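The Dranever Everyday Tee in Royal

I wear T-shirts pretty much all year, so when we started making our own at Dranever I was picky to the point of being annoying. The Everyday Tee is the one I reach for first. It's a midweight cotton jersey, soft from the first wear, and it comes up a bit roomier in the body than our older Trirkar cut (which I still love, but not after a big lunch!).
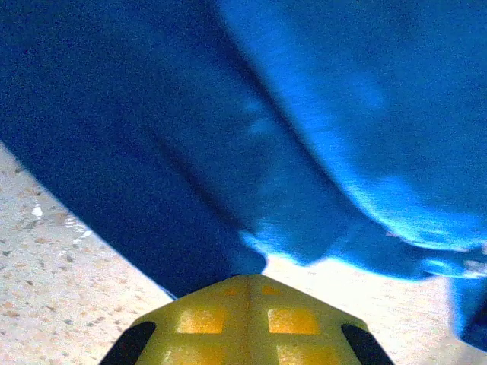 Fit and sizing

Sizes run XS to 3XL. If you're between two, go down for a neat fit or up if you like some air around you. The medium is 31 inches long at the back, so it stays tucked when you bend over to tie a shoe. Sleeves hit just above the elbow on most people – they do on me, and I have short arms. 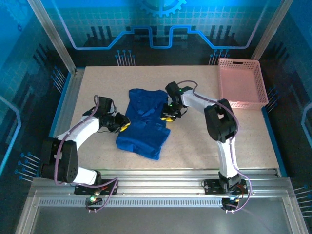
The collar was the part we fussed over longest. We tried three ribs before settling on the one from the Gatchalian mill, and it's a little tighter than you may be used to. Give it a couple of wears. Side seams are double stitched, and there's no neck label to scratch you, only the size printed inside.

Washing

Cold wash, inside out, with other dark things the first few times, because royal does let go of some color early on. I tumble dry mine on low and then fold it when I get around to it. 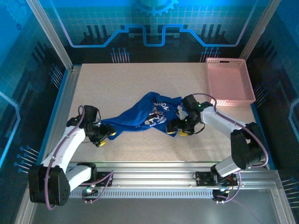 Skip the fabric softener. It makes the jersey feel greasy after a while, and if your shirt has a print on it, keep the iron off the front – or do what I do and iron nothing, ever.

Prices and group orders

One tee is $31. Orders of 8 or more get free shipping, and from 50 up we can print your design at our Fisadard shop. Allow a little extra time in May, when every camp and softball team writes to us at once! 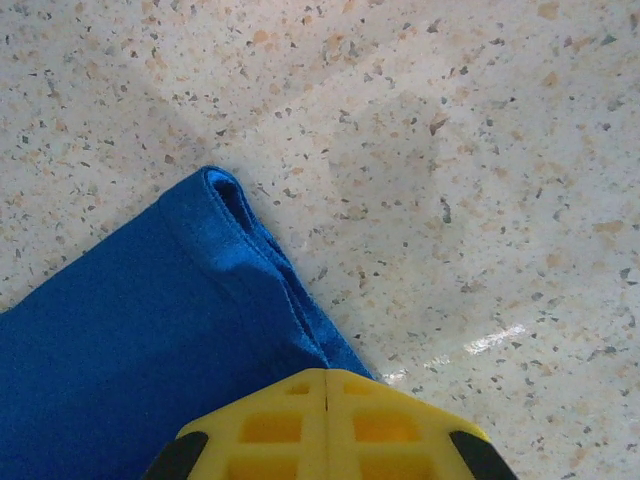
Returns

Send it back unworn and we'll swap the size or refund you. We've sold over 1,058 of these so far and most swaps are for a bigger size, so maybe measure a shirt you already like before you order.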